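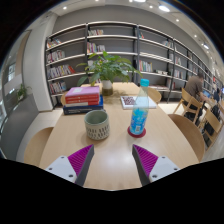

The long table in the reading room, end nearest the door, with mug, bottle and books

From: Duyên Doãn
To: Ovemden House list
Subject: Re: [ovemden-house] The long table, cups and coasters
Time: 9:40 pm

Hello everyone,

I answer to the message from Soliman Street side (I leave the most important parts of it below, so that people who have deleted it can follow). 

> Could we please make a decision about drinks in the reading room
> before the end of February? I sat down there last evening and
> there were two new rings in the wood, close to the end by the
> door. I do not want to blame anyone. But we paid to have that
> table sanded and oiled, and it will not look good for long if
> we go on like this.
>
> My suggestion is simple: no drinks on the table at all. There is
> a windowsill, and there is the kitchen. People can get up.
>
> Also, the books. Every time I want to use the table I have to
> move somebody's pile first. The shelves are right there along
> the wall. Can we agree that the table is cleared each night?

First, thank you for writing about it. I have also seen the rings and I was sorry, as I was one of the people who did the sanding. I still have the dust in my good jacket.

But I would like to speak against the first suggestion. I think that if we forbid drinks at the table, people will simply stop to sit there, and then we have a beautiful table with no one at it. I study there most evenings. When I read for a long time I need my tea next to me, and if it is on the windowsill I forget it and it becomes cold. I know the windowsill also, it is narrow and it slopes a little to the outside. I would be more afraid for the cups there than for the wood here.

In the picture the bottle is on a coaster, one of the round dark red ones, and the mug beside it is directly on the wood. So you have the good habit and the bad habit side by side. The mug looks empty, but I think an empty mug should have a coaster as well. There is often a little tea under the foot of the mug that you do not notice when you put it down.

What I propose is this:

Every cup, mug, glass and bottle goes on a coaster. It does not matter if it is full or empty, hot or cold. A plastic bottle from the fridge makes water on the outside in summer and it is as bad as a cup.

The coasters stay in the reading room. Now they travel to the bedrooms and I found 2 of them under a plant pot on the back stairs. If you need something for your plants, please ask me, I have old saucers.

We buy more coasters. The red ones came from Waserent and I looked on their website this afternoon. They still sell the same kind, and a set costs 30 dollars. I am ready to pay for it first and take the money back from the house jar later, if no one is against it. I like it better if they match, but if someone prefers cork I will not fight.

No hot pots on the table, with or without a coaster. I think we all agree on this one already, but it was not written anywhere.

About the rings. I tried on the smaller one with a soft cloth and a little of the Burken oil which was left over from our work, always rubbing along the grain, and it became lighter. It is not gone. I will try again when the wood has rested for some days. Please do not use the kitchen spray on this table, even the one which says it is for all surfaces. It takes the oil off and leaves a grey place, and then we have to sand again. A damp cloth, well squeezed, and after it a dry one — this is enough for every day.

If you look for marks, do it in the evening when the lamps are on and bend down so that the light runs over the surface. From above the table is so shiny in places that you see only the light.

Now the books. Here I agree with you more than you maybe expect. The thick ones behind the mug, with the pinkish one on top and the red ones under it, are a good case. They are heavy, and I understand that nobody wants to carry them back to the shelf at night and take them out again next morning. I have made the same with my dictionaries, so I must be careful what I say. But when there is a stack at every place, one cannot spread out a map or a sewing pattern, and for this we wanted a long table in the first place.

Could we perhaps say that one pile may stay overnight if there is a paper on top with a name and until when it is needed? After three days without a paper the books go back to the shelves. I can do the putting back, I am usually the last one in the room. I ask only that you do not leave loose notes between the pages, because I will not know what is important, and I do not want to lose somebody's work.

There was also a question last month if the table could be turned, so that it stands along the shelves and does not point to them. I measured with a tape, and it is possible, but then the lower shelves are difficult to reach with the chairs in between. So I would leave it as it is. If someone wants to try on another plan I will help to carry. It needs more than two people, the wood is heavier than it looks, and please lift, do not push, because of the floor.

If you are against any of this, write to the list or leave me a note on the kitchen board. I will wait with the order to Waserent until the people who are away have had time to read. If I hear only yes, or nothing, I will order the set and print the rules on one small page for the door. I would be glad if someone with better English would look at the page before I hang it up.

With kind regards,
Duyên

P.S. The lid of the blue teapot is in the reading room, on the shelf by the atlases. I do not know how it came there, but it is whole.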